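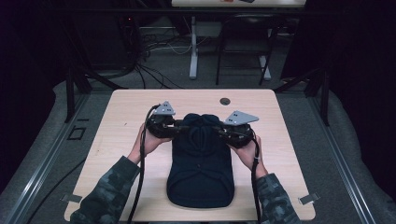 *Dunkelblaue Strickmütze, flach auf dem Tisch, mit umgeschlagenem Bündchen.*

# Eine Mütze mit Bündchen stricken, von unten nach oben

Stand: 4. Januar 2023

Diese Anleitung habe ich zuerst für mich selbst geschrieben, damit ich nicht jeden Winter wieder neu rechnen muss. Ich stricke die Mütze in Runden, ohne Naht, mit einem Bündchen zum Umschlagen und einer Krone, die am Ende zusammengezogen wird. Deutsch ist nicht meine erste Sprache, und die Strickwörter habe ich aus Heften gelernt. Wenn bei Ihnen ein Begriff anders heißt, gilt immer die Erklärung in Klammern.

## Material

- Wolle in mittlerer Stärke, ein Knäuel in der Reserve ist gut
- ein Nadelspiel (5 Nadeln) in der Stärke, die auf der Banderole steht
- eine stumpfe Wollnadel zum Vernähen
- ein Maschenmarkierer oder ein Stück Faden in anderer Farbe
- ein Maßband
- eine Schere

Meine letzte Mütze ist aus dem Garn „Trevach“, Farbe 2093. Es ist glatt, ziemlich fest gedreht und kratzt auf der Stirn nicht. Vorher hatte ich „Zunik“, das weicher ist, aber beim Auftrennen haart. Wer noch nicht so lange strickt, nimmt besser eine glatte Wolle in einer hellen Farbe. In dunklem Garn sieht man die einzelnen Maschen abends schlecht.

## Die Maschenprobe

Stricken Sie ein kleines Viereck im Rippenmuster, waschen Sie es und lassen Sie es flach trocknen. Danach messen Sie, wie viele Maschen auf zehn Zentimeter kommen. Das Viereck wird beim Messen nur ganz leicht gezogen, so wie es später am Kopf sitzt.

Dann messen Sie den Kopf über den Ohren und ziehen vom Umfang 5 cm ab. Eine Mütze ohne diesen Abzug rutscht nach ein paar Tagen über die Augen. Die Rechnung ist:

> (Kopfumfang minus 5) mal Maschen auf zehn Zentimeter, geteilt durch 10

Das Ergebnis runden Sie auf die nächste Zahl, die man durch 4 teilen kann. So geht das Rippenmuster in der Runde auf.

## Anschlagen

Schlagen Sie die Maschen elastisch an. Ich nehme den normalen Kreuzanschlag, aber über zwei Nadeln zusammen, und ziehe danach eine Nadel heraus. Verteilen Sie die Maschen auf vier Nadeln, schließen Sie zur Runde und setzen Sie den Markierer an den Anfang. Vor der ersten Runde lege ich alles auf den Tisch und kontrolliere, ob der Anschlag nirgends verdreht ist. Eine verdrehte Runde kann man später nicht mehr reparieren, man muss dann alles auftrennen.

## Bündchen

Das Muster ist 2 Maschen rechts, 2 Maschen links, immer wiederholen. Stricken Sie so 7 cm für den Teil, der nach außen geklappt wird.

Dann gibt es zwei Möglichkeiten:

1. **Einfach:** Man strickt im gleichen Muster weiter. Rippen sehen auf beiden Seiten gleich aus, also macht das Umschlagen keine Probleme.
2. **Mit Bruchkante:** Man strickt eine Runde nur linke Maschen und danach weiter im Rippenmuster. Der Umschlag bleibt dann schärfer liegen.

Ich mache meistens die einfache Version. Bei der zweiten Version wird die Kante auf der Stirn etwas dick, und unter einer Kapuze stört mich das.

## Der gerade Teil

Jetzt kommt der langweilige Teil. Stricken Sie weiter, bis die Mütze mit aufgeklapptem Bündchen vom Scheitel bis unter das Ohrläppchen reicht, wenn man die Krone und den Umschlag dazurechnet. Bitte zwischendurch anprobieren. Dazu ziehe ich die Maschen auf einen langen Faden, dann kann keine Nadel herausrutschen.

Wenn ein neues Knäuel anfängt, wechsle ich den Faden in einer linken Rippe. Die Stelle liegt dort tiefer und fällt weniger auf. Beide Enden lasse ich handlang hängen.

## Abnahmen für die Krone

- **Abnahmerunde A:** In jeder linken Rippe die 2 linken Maschen links zusammenstricken.
- 2 Runden stricken, wie die Maschen erscheinen.
- **Abnahmerunde B:** In jeder rechten Rippe die 2 rechten Maschen rechts zusammenstricken.
- Eine Runde stricken, wie die Maschen erscheinen.
- **Abnahmerunde C:** Immer 2 Maschen rechts zusammenstricken, bis zum Ende der Runde.

Bei dickem Garn ist das genug. Bei dünnem Garn strickt man noch eine Runde rechts und wiederholt dann Runde C.

## Zusammenziehen

Schneiden Sie den Faden ab, aber nicht zu kurz. Führen Sie ihn mit der Wollnadel durch alle Maschen, zweimal herum, und ziehen Sie langsam fest. Dabei entstehen oben kleine Falten, und die sollen so sein. Ziehen Sie den Faden nach innen und vernähen Sie ihn in verschiedene Richtungen. Bleibt in der Mitte ein Loch, nähen Sie es von innen mit zwei kleinen Stichen zu.

## Waschen und Form geben

Von Hand waschen, lauwarm, nicht reiben. Das Wasser drücke ich in einem Handtuch heraus. Danach lege ich die Mütze flach hin, streiche die Rippen mit der Hand gerade und klappe das Bündchen erst um, wenn alles trocken ist. Bitte nicht auf die Heizung legen.

## Häufige Fehler

**Das Bündchen steht ab.** Der Anschlag ist zu locker, oder die Nadeln sind zu dick. Für die ersten Zentimeter eine halbe Nadelstärke kleiner nehmen.

**Zwischen den Nadeln sieht man Leitern.** Die erste Masche auf jeder Nadel fester anziehen, die zweite auch.

**Die Krone ist spitz.** Es liegen zu viele Runden zwischen den Abnahmen. Bis vor Abnahmerunde A auftrennen und dazwischen nur eine Runde stricken.

Nachtrag zur Kindergröße: Die Anleitung funktioniert auch dafür, aber der Umschlag soll niedriger sein, sonst liegt er auf den Augenbrauen.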